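Ticket 92 – Guest bathroom fan won't shut off
Status: Open

Hi again, and thank you so much for the quick reply! I tried the reset you suggested on the Goritano timer switch (held the button down for 20 seconds, then let go), and the little light did blink, but the fan just kept humming along.
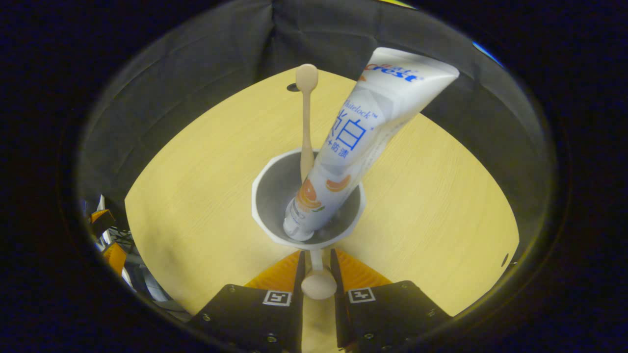
I also turned the humidity dial from 2 all the way up to 100 – no change there either, I'm afraid. The only thing that stops it is the breaker, and that takes the hall lights with it. Would a new switch from Usmani fit the same wall box? I'm home most mornings in July if a call is easier.

Warmly,
Keyvan Naseri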